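**Mezzanine users' meeting, February 10, 2025**

Present: Kyriaki Kouris (chair), Filippos Vlachopoulos, Prodromos Rallis, Glykeria Karras (notes)
Apologies: Charalambos Triantafyllou

**1. Notes of last meeting**

Agreed, with one change: the Orkari invoice was for 1070, not 1000.

**2. Table by the railing**

Kyriaki went through what is kept on the dark grey table upstairs. At present it has the white corded telephone, the silver desk lamp, the red hardcover book and a printed sheet with a yellow band across the top. She would like the phone and lamp to stay and the paper to go in the tray downstairs.
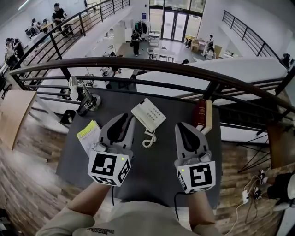
Filippos asked for the phone to be moved to the stair side, as he has to reach over everything to answer it. Prodromos preferred it where it is – the lead to the Tridska socket is short. Left as it is until a longer lead is bought. Filippos to get a price from Andreadis.

The book goes back to the Urach shelf. Glykeria to do this.

**3. Power strip**

The white strip and its cables lie across the wooden floor near the stairs. Agreed to run them along the wall. Prodromos to buy clips, limit 59.

**4. Any other business**

Lamp bulbs: box of 78 still unopened in the store. No order needed.

Next meeting: end of February, date to be sent round by Kyriaki.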